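Felt (textile)
Updated in August -- by the Zandside Encyclopedia desk

Felt is one of the oldest textiles people make, and one of the most surprising! It needs no loom, no thread and no knitting needles. Wool fibers are wetted, soaped and rubbed until their tiny scales lock together for good. 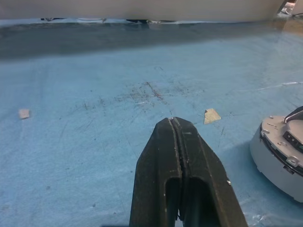 One reader writes that merino felts much faster than coarse wool, and that a first-time maker should start with it.

Fine wool does mat quickly, though coarse fleece gives a wonderfully tough cloth for rugs and boots. A typical handmade sheet begins as 10 or 11 thin layers, each laid crosswise to the last -- and it shrinks a great deal as it firms up.
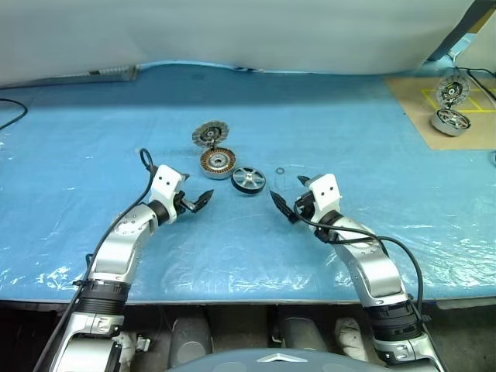

Needle felting skips the water completely. Barbed needles push the fibers into each other, so a maker can build solid shapes, even small animals, straight from loose wool.

Contact the desk | © Zandside Encyclopedia | Back to top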